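Against the Open Kitchen Shelf

My neighbors in Gadham have taken the doors off their kitchen cabinets. They did it over a long weekend with a borrowed drill, and then they had us over to look at the plates. The plates were fine. They were plates. We stood with drinks in our hands and admired them the way you admire a baby, with our voices going up at the end.

I have now been in enough doorless kitchens to have an opinion, and the opinion is that I would like the doors back.

A cabinet door is a cheap and wonderful invention. It swings out, it swings in, and while it is shut the world has no idea that you own a mug shaped like a cactus. Behind my own doors live a stack of takeout tubs with no lids, a stack of lids that fit some other family's tubs, and a fondue set that has survived two moves and never met cheese. I don't feel bad about any of this. I feel bad only when the door is open.

The people who sell shelves have worked hard on our shame. The Restitz catalog came through my mail slot in June and I read it on the back step, cover to cover, the way I used to read the backs of cereal boxes. In the Restitz kitchen there are seven bowls. All of them are the color of oatmeal. There is a jar of lentils, filled to the top, which tells you right away that the household has never eaten a lentil. There is no bottle of dish soap anywhere. I looked hard for the dish soap. Either these people keep it in another room or they throw the bowls away after each use.

The shelf itself, a plank with two brackets, costs $400. You may notice that for this money you are getting less than a cabinet. You are getting the bottom of a cabinet.

What Happens to a Bowl

Anyone who has fried an egg knows that some of the egg leaves the pan. It goes up as a sort of mist, takes a tour of the room, and settles on whatever is facing the ceiling. In a kitchen with doors, this is the tops of the doors, a place I have agreed with myself never to visit. In a kitchen with open shelves, it's the bowls.

Then dust arrives and finds the bowl already sticky. I have picked up a salad bowl at a very stylish house and had it resist me. My hostess took it gently from my hands, washed it, dried it, and filled it with salad, and I understood that she did this every time. She owned a bowl that had to be washed before dinner and again after dinner. I asked whether this was a bother. She said you get used to it, in the voice of someone describing a knee.

The defense I hear most is that open shelves make you edit. You will keep only what you love and use. I have tried to imagine loving my colander. It drains pasta and I am grateful, and I think that is as far as the two of us should go. As for use, the things I use most are the ugliest things I own. The good knife has a melted handle. The measuring cup lost its numbers years ago and I work from memory. If I put out only what I used, the place would look like a yard sale in its last hour.

So people who edit don't put out what they use. They put out a second set of things, nicer and more oatmeal, and the real things go into the pantry, behind a door. I would like everybody to look at that sentence for a while.

There is also the matter of reach. The Haslam Kitchen Guide, which I borrowed from the library and have now renewed enough times to be embarrassed, wants the lowest shelf set high enough to leave the counter "breathing room." I am not tall. I would be doing the breathing, on a step stool, with a gravy boat over my head.

Counters Are Next

Having dealt with the cabinets, the movement has turned to the counter, which must be bare. The toaster has to go. The bread has to go. Fruit may stay if it is lemons. A bare counter does look handsome, I'll give them that, especially the white kind with the gray and black veins running through it that everyone seems to want this year.

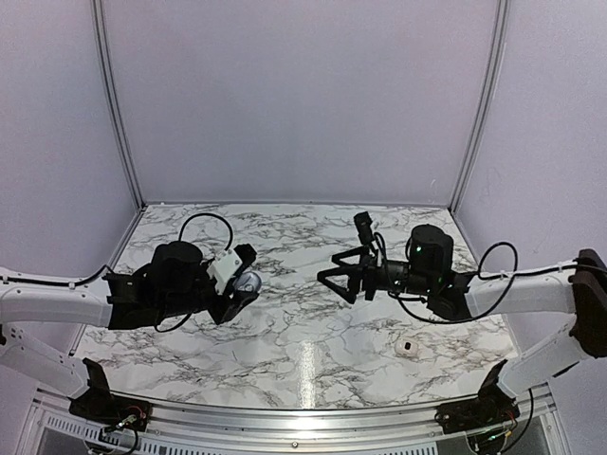

The Trouble with Bare

A surface wants something on it. You can clear a table on Saturday morning and by lunch there's a library book there, some keys and a coupon for tires. I've stopped thinking of this as a failure of character. It is more like weather.

My neighbors fight the weather daily. Their toaster now lives under the sink, where it has to be lifted out over the drain cleaner, plugged in, used, cooled, unplugged and put back. They told me they eat less toast. They said it as if it were good news.

I did buy one thing out of all this. Gruvent makes a small rack that screws to the inside of a cabinet door and holds pot lids. It was $50 and it's hideous, a sort of bent gray comb, and it holds every lid I own. I think about it with real warmth. When guests come over I shut the door on it and offer them toast.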